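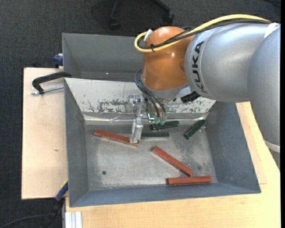
Innes Hall Reading Room: progress to December

Spending to date is £562 of the grant, most of it on shelving and a dehumidifier that has developed strong views about the local history section. The remainder is set aside for the large-print collection, which Tuncay Duman is ordering through Tanon once they answer his letter.

Opening hours

We now open two evenings a week until 10. Attendance is steady when it rains. The Iraseck bus still leaves four minutes before we close, and the operator has promised to look into this with the same vigour as last year.

Stock

We have catalogued 400 books. A surprising share of these are the same thriller, donated separately by people who all described it as unputdownable.

Still to do

The side door sticks. The sign for Asa Street has been delivered with our name spelt correctly and the arrow pointing at the chemist. A replacement is on order, and the chemist has been very decent.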